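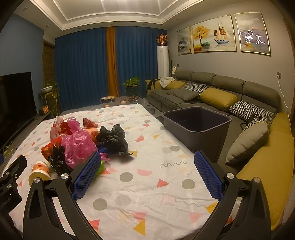
Hand-held gripper: width reading drifts closed during long bag-sorting takes, then jumps

Asked by Enikő Kerekes
Tags: hand-held gripper, encoder, calibration, soft pads, data quality

I am collecting demonstrations with a hand-held two-finger gripper. The task is clearing crumpled plastic bags and packaging off a covered surface into a bin. Finger opening is measured by a magnetic encoder on the drive shaft and logged next to the camera stream. The recording software is Emano, default settings.

The fault: for the first few minutes of a session the logged opening agrees with calipers. After that the value at full open starts to read low. By the end of a long take it is off by almost 2 mm. Then at some point, usually when I close hard on something thick, it jumps back to nearly correct and the drift starts over.

I only noticed because a policy trained on these takes stops closing too early on thin film. It gets one layer of the bag between the pads, lifts, and the bag slides out. It does fine on boxes and rolls.

What I have checked:

Zero offset is written at startup and does not change in the log.
Encoder cable reseated at both ends.
Magnet gap is inside the range on the data sheet.
Pads are not peeling. I pressed on the edges and they are firm.
Same behavior on a second battery.
No dropped packets. Take 139 has the worst drift and its timestamps are clean.

Firmware has not been updated since June. Is this electrical, or am I looking at the wrong end of the tool?

Comments

Kibet Simiyu: Does full open read low on both fingers, or do you only have one sensor?

Enikő Kerekes: One sensor. The fingers are geared together, so the second one is assumed to mirror the first.

Answer 1
Rehema Muli

Probably temperature. Magnetic encoders drift when they warm up. Let it run for twenty minutes before you calibrate and see if it goes away. If not, replace the encoder board, they are cheap.

Comments

Enikő Kerekes: Left it powered on the bench for an hour without touching the trigger. No change in reading. So it needs motion to show up.

Renzo Tedesco: Thermal drift would not snap back on a hard squeeze either.

Answer 2 (accepted)
Renzo Tedesco

This is mechanical. The sensor is reporting the shaft angle correctly, but the shaft is no longer where the fingers are.

Look at the hub between the shaft and the first gear. On most tools of this type it is held by one set screw bearing on a flat. If the screw backs out a fraction of a turn, the hub can creep on the shaft a little with each open and close cycle. The trigger spring always loads it the same way, so the error builds up in one direction. A hard close on something thick loads it the other way and the hub slips back against the flat. That is your jump.

To confirm:

1. Power off. Draw one line across the hub and the shaft end with a paint pen.
2. Power on, log the opening, and cycle the trigger until you see the drift.
3. Look at the line. If it is broken, you have found it.

To fix: remove the set screw, clean the threads and the flat with alcohol, apply medium threadlocker, and tighten with the fingers fully open. Let it cure overnight before using the tool. Then redo the zero, and check the opening with a gauge block at three points. Checking only at fully closed is what let this through in the first place. The pads compress, and you can squeeze out a good zero with the hub in the wrong place.

Check the finger pivot bolts while you have it apart. Play there looks similar in the log, but it shows up as scatter around the right value and does not build up.

On the data already recorded: do not apply a linear correction. The error follows the number of trigger cycles, and it resets at each jump. If a tag or other fixed mark on each finger is visible in the camera view, recompute the opening from the images and discard the encoder column. If there is no such mark, keep the takes before the first jump only if you can bound the error, and drop the rest. Emano will accept a replacement width column as long as the row count matches.

Comments

Enikő Kerekes: Line was broken after 1186 cycles, offset clearly visible by eye. The set screw turned with almost no effort. Cleaned, locked, cured overnight. Full open now holds through a complete session. Recomputing the old takes from the video, slow but it works. Accepted.

Kibet Simiyu: Worth adding a width check at the end of each take as well as the start. If the two differ by more than your tolerance, flag the take.

Answer 3
Wycliffe Ogola

We had the same symptom with a different cause, in case someone finds this page and their set screw is tight. One gear tooth had a chip of plastic packed into its root. The fingers stopped short of full open until a hard close knocked the chip loose - then fine for a while, then another one. The source was wear on the cover plate. Check for dust or shavings inside the housing before you start pulling hubs.

Also, do not use the permanent grade of threadlocker on a screw that small. You will strip the head getting it out.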